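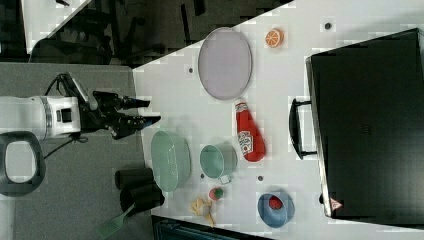

How to Write and Run a Pick-and-Place Routine for the Kitchen Table Task

This page is for students in the second unit of the Jikudum robotics class. You should already have finished the jogging exercises and passed the stop button check. The task is to write a routine that picks up one named item from the table and puts it down inside or on another named item. Most teams need two sessions. Last updated September 2022.

Before you start

Work in pairs. One person types and the other keeps a hand near the stop button whenever the arm is powered. Trade places after each set of runs. Long hair gets tied back and lanyards come off.

Open the class folder, copy the file called starter and rename it with your team name. Don't edit the starter file itself. If you do it by accident, tell Theresia Ammann and she will put it back.

Step 1. Choose your item and your target

Pick one item to move and one place to move it. For your first routine, choose something that can be gripped from straight above and a target that is wide and open. A piece of toy fruit going onto the plate is a fair first try. Save cups and bottles for later. A cup can be picked up by the rim, by the handle or around the outside, and you will have to decide which before you can write anything.

Write the two names at the top of your file as a comment. You will be graded on that pair, so don't change it halfway through the unit.

Step 2. Record your positions

You need at least four saved positions:

Home. The arm is pulled back and nothing is under the gripper.
Above pick. The gripper is open and well clear of your item.
Pick. The gripper is lowered, with its fingers on either side of the item.
Above place. The gripper is over the target and high enough to clear the rim.

Jog to each one in slow mode and save it with a name you will understand next week. "pos1" and "pos2" are not good names. The Ferrand team lost most of a session to that last November.

When you save Above pick, look at the route from Home as well as the end point. The arm is wider than the gripper, and a path that is clear for the fingers may not be clear for the wrist.
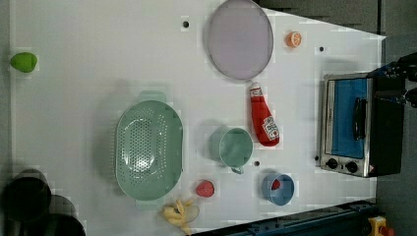

Balakrishnan Suvarna adds: When I took this unit I saved Above pick only a little higher than the item and thought that was enough. It was fine until we moved the item closer to something tall. After that I put in a fifth position, straight up from Pick, and sent the arm through it both going in and coming out. It makes the routine slower but I stopped having to redo my points every time the table changed.

Use the fifth position if you want it. It does not cost you any marks, and slow runs are scored the same as fast ones.

Step 3. Write the sequence

Keep it in this order the first time:

Go to Home.
Open the gripper.
Go to Above pick.
Go to Pick.
Close the gripper.
Wait 300 milliseconds.
Go to Above pick.
Go to Above place.
Open the gripper.
Go to Home.

The wait matters. If the arm starts to lift before the fingers have finished closing, the item slides out or gets dragged. Some teams try to remove it to save time and then put it back.

Step 4. Dry run

Take your item off the table and run the whole routine at slow speed with nothing to pick up. Watch the wrist and the cables. If a cable pulls tight at any point, stop and go back to Step 2. Do this 3 times without a fault before you put the item back.

Step 5. Live runs

Put your item back on its mark and run the routine 20 times. Log every run, including the bad ones. A run counts as good if the item ends up in or on the target and nothing else on the table has moved. Write down what went wrong in plain words, such as "closed too early" or "hit the rim." A log that says only "fail" gets sent back.
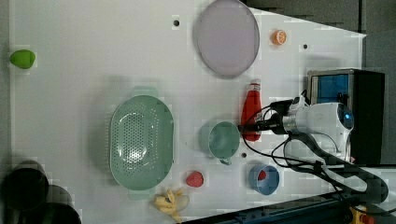
Crowded layouts are where most of the lost marks come from. Once your routine works on an easy layout, you will be asked to run it with other items left in place near your own. Think about what the whole gripper will be over when it reaches your item. With the red bottle lying right beside the green cup, for example, a gripper coming in from the right to reach the cup's rim passes over the bottle, so the height you pick has to suit both. Teach your points with the neighbors in place. Points taught on a clear table often need to be raised.

Step 6. Hand in

Put these in your team's folder:

Your routine file, with the two names at the top.
Your log of all runs.
One paragraph on the fault you saw most often and what you changed.

The Butthorpe group shares our folder, so check that you are in the right one before you save.

Common problems

The arm stops partway and shows a limit message. One of your positions is too far out. Jog back toward the base and save it again.

The item turns as it is gripped. The fingers are off center. Adjust Pick by small amounts, then adjust Above pick to match.

The routine worked last session and doesn't now. Check that your item is on its mark before you change any code.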